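Sorting the Small Parts Before Term Starts

The annual clean-out of the activity shelves at Grumley is finished, and most of what came down has gone back up in better order. This note sets out what was kept, what was moved and how the trays should be packed from now on. If you borrow sets for your own group, please read the section on labels.

The job covered three cupboards and the low shelf beside the sink. Kerstin Kohlhase kept the tally, and the final figure was 674 pieces, not including paper goods. Of those, 491 went back into a set that is complete enough to lend. The remainder are spare blocks, single rods, odd cups and dishes, and a fair amount of play food that no longer belongs to any kitchen set we own.

Blocks made up the largest group. The foam ones are popular with the younger groups because they are light and quiet on a hard floor, and they are also the ones that come back mixed. From now on, foam blocks with coloured dots stay together in one tub and are not to be combined with plain cubes, even where the colour is close. Plain cubes go in the shallow drawer below.

Rods are the next problem. They roll, they end up under the blocks, and the thin ones bend when a full tub is set down on top of them. We have tried standing them upright in a jar, which worked until the jar was needed for brushes. They now lie flat in the long tin from Isside and the tin lives on the top shelf with the lid on.

When sorting, put down a light board first. Small dark pieces are hard to pick out against a dark tabletop, and a board gives you an edge to work to. Anything waiting to be looked at stays off the board until its turn. Dishes and rounded things can sit at the back.
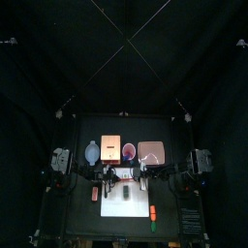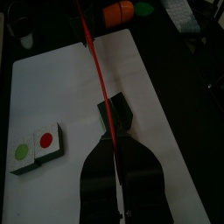 Red rod, green cube and dotted foam blocks on the white board in the second picture.

Can foam blocks be washed with the other toys?

Wash them separately, by hand, in lukewarm water with a little dish soap, then press the water out between two towels and leave them on a rack overnight. Foam holds more water than it seems to, and a block that goes back into a closed tub damp will smell within days. Hard plastic pieces can all be done together in the sink. Printed or stuck-on dots should be wiped and not scrubbed.

Labels

The old labels were a mixture of masking tape, marker on the lid and a few printed cards from the Rusberg sale. All of these have been taken off. Each tub now has one card on the short end, facing out, with the name of the set and the number of pieces. The lid has nothing written on it, as lids get swapped. If you find a lid with old writing, cross it out.

Borrowers are asked to check the number on the card before the tub leaves the building and again when it comes back. If a piece is missing, write it on the sheet inside the cupboard door. You don't need to replace it. Most missing pieces turn up in another tub, and the sheet tells us which one to look for.

Play food and dishes

The kitchen sets have been cut back from five to two. There were not enough matching dishes for more than that, and the smaller sets were being topped up with whatever was nearby. The two remaining sets are in the grey crates at floor level. Odd dishes, scoops and bowls have been put in the water play box, where matching doesn't matter. Odd pieces of play food are in a bag on the hook and can be taken for sorting games, colour games or anything else you like.

Toy eggs and other pieces with a seam should be checked before they go out. Run a thumbnail along the join. If it opens, or if there is a rough edge, put the piece in the repair tray. A few were set aside this time and one was thrown out.

Where things are now

Top shelf: long tin of rods, measuring cups, spare lids.
Middle shelf: foam blocks, threading sets, the Strobel puzzles.
Lower drawer: plain cubes, counters, dice.
Floor: two kitchen sets, water play box.
Hook: odd play food.
Beside the sink: drying rack and towels. Please leave the rack clear when you go.

Boards are stored upright in the gap beside the middle cupboard. Slide them in short end first. They were being laid flat on top of the cupboard, and the ones underneath have picked up marks along the edges that haven't come off with soap or with baking soda. If anyone has had luck with another cleaner on white boards, Kerstin would like to hear about it.

Still to do

The threading sets have not been counted. Two of the puzzles need a new box, and the counters want going through by colour, a job that could be done by one person with a cup of tea over an afternoon. The repair tray will be looked at in June. Until then, please don't take anything out of it, including the pieces that look fine.

Tubs with a broken clip are stacked behind the door. They are free to anyone who wants them for the garage or the garden, and whatever is left at the end of the month goes to recycling.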